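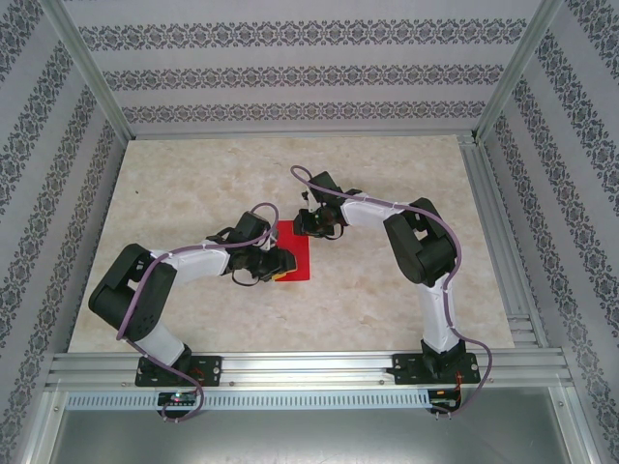
I have coached girls' volleyball in Stoder for more years than I'll admit, and every September I make the same plea — let the little ones play every position! We put the tall girl at the net at nine years old and there she stays. I'd sooner draw rotations with a grease pencil on a marble-patterned tabletop, brown veining and all, than hand parents another fixed lineup. Yolanda Llanos played setter for me for two seasons and never once got to hit, bless her, and I still feel bad about it.

Print | E-mail this story

Comments (2)

Jhonatan Huaranga: Same over in Betancur, coach. My daughter only ever serves.

Akik mom: Amen!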